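Novura Adds Parametric Hail Cover for Solar Farms

April 4, 2023

Specialty insurer Novura has launched a parametric hail product for operators of ground-mounted solar farms, with reinsurance support from Caron.

The policy pays a fixed amount when hailstones of a set diameter are recorded within the boundary of an insured site. Payment does not depend on a loss adjuster's visit, though operators must sign a statement that they suffered some financial loss from the storm.

Limits start at $2 million per site. Novura said it has quoted 11 operators so far and expects the first policies to take effect before the end of the month. Hail readings will come from sensors supplied by Cloltell, which runs a network of 987 stations and will install extra units at sites that are too far from an existing one.

Broker Fasbridge, which placed the reinsurance, said buyers have been asking for cover that sits beneath their main property policy. Hail deductibles on solar business have climbed over the past few renewals, and several carriers now apply a separate sublimit for hail. Fasbridge said 54 percent of the solar clients it surveyed hold less hail cover than their lenders would like.

Novura will write the product on its own paper and keep part of each risk. Caron takes the rest under a quota share treaty. The companies did not disclose the split or the total capacity.

Coverage is open to sites in operation and to projects in the final stage of construction. Rooftop systems are not eligible. Novura said it may look at a similar product for wind damage but has set no launch date.
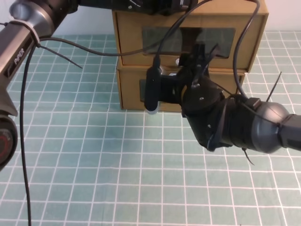 Can a solar farm that is still being built be insured under the new policy?

Projects in the final stage of construction are eligible, along with sites already in operation.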